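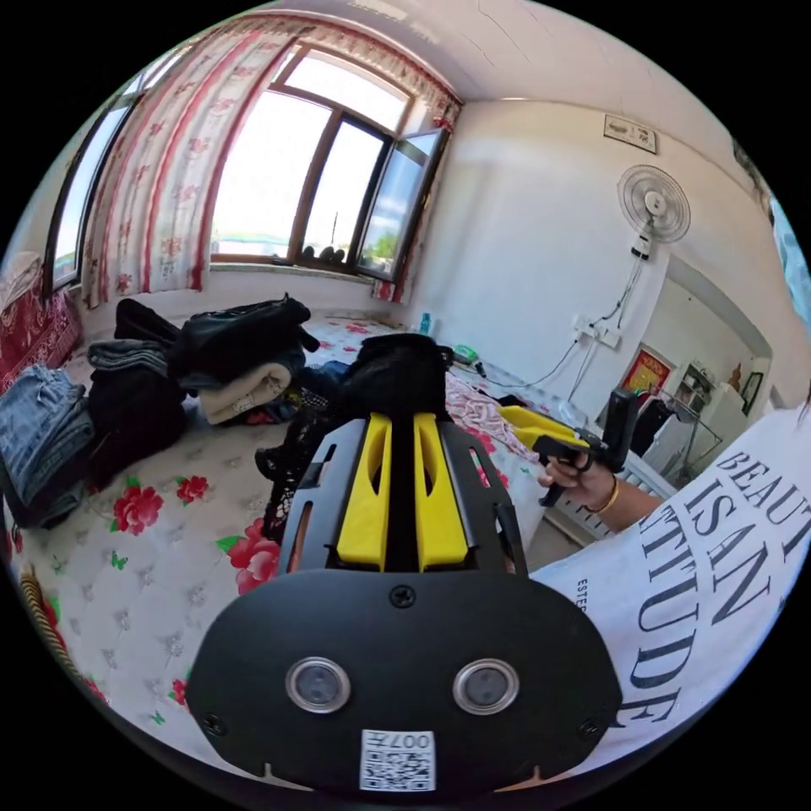
1/14

ok so the bedroom closet is finally getting dealt with. I've been saying it since April and this morning I ran out of ways to put it off. Thread, so I have to finish (that's how this works, right??)

2/14

Everything that folds goes on the bed first. I know some people do the floor but my back says no. Plus if it's on the bed you HAVE to be done by bedtime

3/14

Jeans are their own stack, over on the left. I am not discussing how many pairs of jeans a person needs. I wear the same ones every day and I still want the others

4/14

The black leather jacket. I keep folding it and putting it on top of the pile and I know, I know, leather goes on a hanger. Milagros Herrera has told me this up to 200 times. The hangers are all taken!!

5/14

Window's open by the way, if you have a good bright day use it. My grandmother aired out everything before it went back in a drawer and her sweaters outlived her

6/14

Rose bedspread appreciation post. It came with me through 3 apartments and it hides every crease and every crumb. The big red roses were a bit much for me when I was 20 and now I wouldn't trade it

7/14

Folding method, since Yamila Cáceres asked: sleeves in, bottom third up, top third down, done. I tried the little standing-up rectangles for one winter. They fell over every time I pulled one out

8/14

Gray things and beige things. Why do I own so many gray and beige things when the bedspread is like this

9/14

Bought two of those Plaler drawer boxes, $94 for the pair, which hurt. They're in the hall still. I measured the drawer AFTER ordering so wish me luck

10/14

Break for coffee and I went to the fridge and stood there a while. No progress to report

11/14

They fit!! With a finger of space on one side. Socks in one, tights and scarves in the other

12/14

The clothes rack is staying. I wanted it gone but coats have to live somewhere and the closet rod is already bending in the middle

13/14

Give-away bag is one bag. I wanted two. A pair of black pants came back out of it, they're on probation

14/14

Bed is clear except for the pink patterned cloth, which I can't decide about. Curtain hem next week maybe. Going to lie down on the roses

Comments

Brenda Durán
The jacket!! Put it on a padded hanger or the shoulders will go. I have spares, come get them

Rocío Valdebenito
how do you get the jeans to stay in a stack, mine slide off the second I walk past

Olga Fuentealba
I have the same rod problem. A center bracket from the hardware store fixed mine, two screws

Rocío Valdebenito
ok going to fold mine in thirds and see

Filed under: Home & Closet, Small Rooms, Sunday-ish Chores

More threads
Winter blankets, where do you all put them
I washed the curtains and lived
What's in my junk drawer (long)
One shelf, two people, one bathroom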